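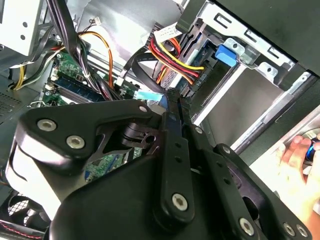 When does the reading room at Leemans close for the summer inventory? It closes on the first Monday in August and reopens 11 working days later.

The dates were set by the library office and apply to both floors. Items requested before the closure will be held at the Gonia branch – please bring your card, as the desk there cannot look up accounts by name.

On Apr 15, 2022, the Zustby branch wrote:

> Members have asked whether loans that fall due during the inventory will be charged. Our printed notice does not mention this. We also hold 102 bound volumes from the Ivar collection that must go back to Leemans, and we would like to know where they should be sent.

Loans due during the closure are extended to the second day after reopening. No fees will be charged for that period, and a corrected notice will be sent to all branches for posting.

The Ivar volumes should remain at Zustby until the shelves have been checked. Please pack no more than 20 to a crate, spine down, and attach the shelf list to each lid. Two of the volumes are on the repair list and should be wrapped separately.

Further questions may be sent to this list.

Library Office, Leemans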